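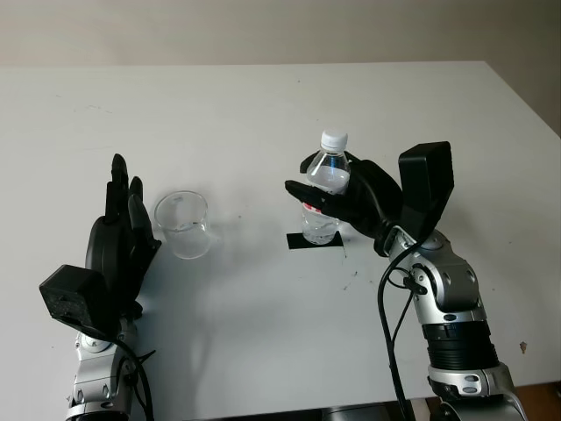

A clear glass and a bottle of water on a white tabletop.

Living with a white table (and loving it!)

White tables get a terrible press. Too much work, shows everything, you'll regret it by March. Well, I've had one in the kitchen for five years and I would buy it again tomorrow. It bounces the light about on a gloomy morning, it makes a plain glass of water look like something from a nice café, and it goes with every chair I've ever dragged home.

It does need a bit of looking after, mind. These are the things I do.

The daily wipe

Warm water, one small drop of washing-up liquid, a soft cloth wrung out hard. Wipe in long strokes from one end to the other, then go over it with a dry tea towel straight away. The drying is the bit people skip and it makes such a difference! Most of the smudges you notice on a pale surface are dried-on water or old soap, and a second cloth picks them up before they settle.

If you've still got a grey bloom after that, you're using too much liquid. Rinse the cloth, go again with plain water.

Finding the specks

Crouch down until your eyes are nearly level with the top and look across it towards the window. Every crumb and fingerprint jumps out. I do this with the lights off, about four in the afternoon when the sun comes in low, and I'm always amazed at what I missed standing up.

Stuck specks usually lift with a damp cloth left on them for 30 seconds or so. Please don't scratch at them with a knife. For a stubborn one I use the edge of an old loyalty card, held almost flat.

Tea, turmeric and felt tip

Tea rings: bicarbonate of soda mixed to a paste with water, dabbed on, left five minutes, wiped off gently. Try it on the underside first if your table is painted or lacquered.

Turmeric: get to it fast with soapy water. What's left often fades by itself if the table stands in daylight, so give it a few days before you panic.

Felt tip: a little surgical spirit on cotton wool, again tested somewhere hidden. Open the window.

Pouring without puddles

I know, pouring water, how hard can it be? But a brand new bottle, full nearly to the top, is the one that always glugs over the side. Hold it round the middle and not too tightly (thin plastic gives when you squeeze, and up comes the water). Stand the glass on the table and steady it with your other hand, low down near the base. Bring the neck right over the rim, tip slowly and stop a good thumb's width from the top.

Short, straight-sided glasses are my favourites for everyday. They're easy to get a cloth into, too.

Keeping clear glass clear

Cloudy glasses look twice as cloudy on white. Soak them in warm water with a good splash of white vinegar for half an hour, rinse, and dry with a cloth that has never met fabric softener. Softener leaves a film that no amount of polishing will shift, and I wasted years on that one!

Store them the right way up if your shelves are clean, as the rims are the part most likely to chip.

Next time: wooden floors, and getting candle wax out of the gaps between the boards.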